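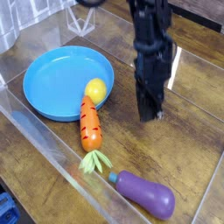
The arm that wouldn't let go of being closed

So I lost most of an evening to a gripper fault, and I'm writing it up while I'm still annoyed. The job on paper is easy. Pick up the carrot, put it on the blue plate, go home, repeat 50 times. I've been calling this setup Teson and up until this week it had been pretty well behaved!

Then on run 39 it went down over the carrot, stopped, and threw an overload on the finger servo. I cleared it and it did the same thing again. The controller (a Nilter board, bought used) only tells you "joint 6" and leaves you to work out the rest. 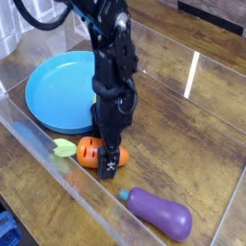

Posted by the Fandgate bench blog
22/06/2019

My first guess was the height. If the finger comes down on top of the carrot and the arm keeps pushing, the servo has nowhere to go, and a plastic carrot is tougher than you'd think. I raised the low point, ran it again and got the same error, just a little later. Great.

Second guess was the cable. There's a coil of it at the wrist, and I'd been telling myself for weeks that I'd tidy it up (I did not tidy it up). With the power off I turned the wrist by hand and could feel the loop tugging near the end of its travel.

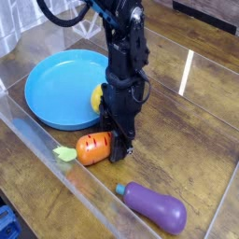
Down beside the carrot, with the cable coil sticking out at the wrist.

What really bugged me was the timeout. I had the load cutoff set to 480 milliseconds, copied straight out of the Pretorius config I use on the other arm, and that's a long time to lean on something that won't move. It's at 30 now. It trips a bit too easily, but I'd sooner have that than a cooked servo or a pinched finger. And yes, I've reached over those clear walls with the power on. I'm done doing that.

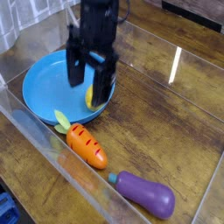 Fingers over the plate, yellow one at the rim.

Still to do: reroute the cable, put the e-stop where my left hand can find it, and start the count over from zero.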